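Workshop notebook, Stetovley
18 July 2020

Slow start this morning, the kettle having tripped the ring main again, but a good long day on the limescale trials once we got going. Chiến had left the overnight readings on my bench with a very kind note (thank you, Chiến!) and I sat down with them before doing anything else. The feed water from the Darwish tank came in at 884 on the conductivity meter, a little higher than I'd like, so I let it stand and tested again after lunch with no change worth writing down.

We're now on cycle 2,653 of the drip test with the Illero descaler. I had rather expected the rubber nozzles to give up long before this, and Jolanta had a biscuit riding on it, but they are still soft and still clearing when you rub them with a thumb. The older Clader mix leaves a chalky ring round each hole after 30 cycles or so of neglect, and you really have to pick at it with a pin.

Carleen asked which shape of head we ought to cut open next. I'm leaning towards a flat round one, as the outer holes always seem to furr up first and I'd love to see the inside of the plate.
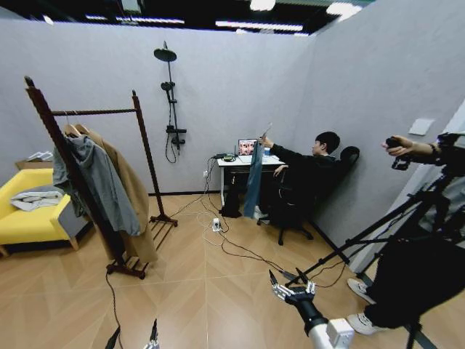 Matte black set, round overhead head, handheld on its bracket.

Dark finishes are a worry of mine, I'll admit – every dried drop shows on them, and vinegar left on too long dulled two of our black sample plates back in November. Afonso thinks weak citric acid and a soft cloth will do.

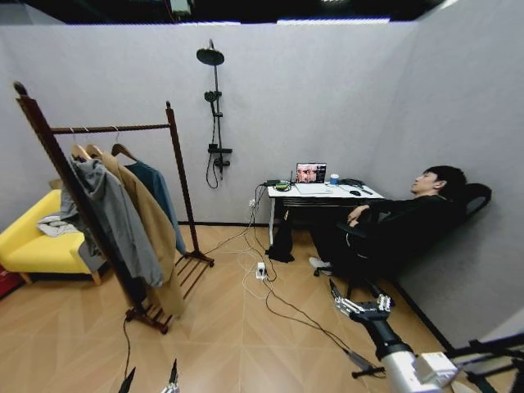 He has promised to mix a fresh litre tomorrow and label it properly this time, with the strength and his initials on. Vaughan wants the next stop at an even 1,000 cycles from here, and I've said yes, provided somebody finds me a new pump gasket. The old one is in the blue tin, please don't throw it out.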